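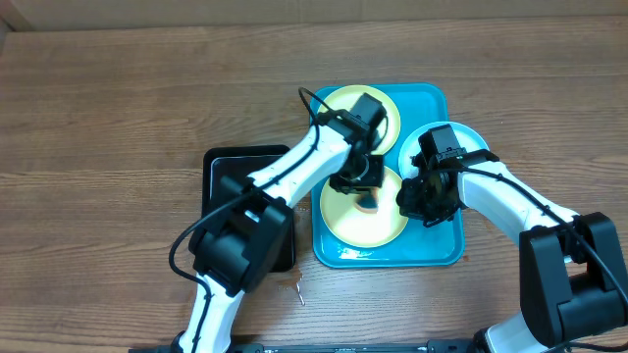
Platos de diario sobre la bandeja azul, en una mesa de madera.

En mi casa las bandejas vivían encima del frigorífico, de pie, entre un rollo de papel y la guía de teléfonos, y solo bajaban cuando alguien tenía fiebre. Supongo que por eso tardé tanto en tomarles cariño. Fue en mayo, con toda la familia comiendo a deshoras y yo yendo y viniendo de la cocina como una camarera sin propina, cuando me rendí y compré mis primeras 2 en Ketico, una tienda diminuta donde también venden botones y macetas, y de la que nunca he sabido salir con las manos vacías.

Desde entonces pregunto a todo el mundo cómo pone la mesa (¡y la gente contesta encantada!). En Amissah, una casa de comidas a la que voy siempre que puedo, sacan los platos por colores para que cada niño reconozca el suyo, y en el almacén de Birnwood me contaron que guardan 784 piezas sueltas de vajillas descabaladas, esperando a que alguien las junte con otras.
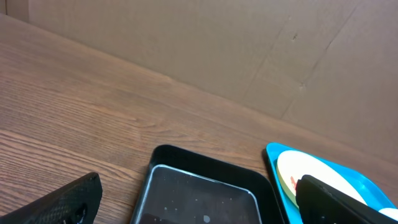 Lo que más me preguntan las amigas es si hay que comprar las bandejas a juego, y yo digo siempre que no, que para eso están los hoteles. Una oscura y otra alegre se llevan de maravilla, como la negra y la azul cian puestas una junto a la otra, con su tirita de madera asomando entre las dos. Eso sí, el plástico negro es muy chivato: enseña cada motita blanca de polvo, y conviene pasarle un paño antes de sacarlo a la mesa, sobre todo en los rincones.

El plástico, además, agradece el agua templada y poco más. Yo dejo las mías 5 minutos en el fregadero y otros 10 escurriendo junto a la ventana, mientras pongo la radio y me olvido de ellas.

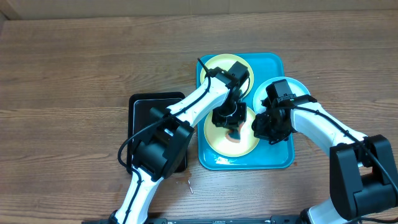
La vajilla desparejada tiene mala fama y a mí me parece una alegría, sobre todo en las cenas de entre semana, que ya vienen bastante serias de por sí. Dos platos amarillos y uno celeste sobre una bandeja turquesa me ponen de buen humor antes de servir nada, y hasta me gusta que el celeste sobresalga un poco por el borde. Si la bandeja se queda pequeña, en Stikau las hacen más anchas, aunque yo sigo fiel a las mías, que caben justo en el hueco de encima del frigorífico.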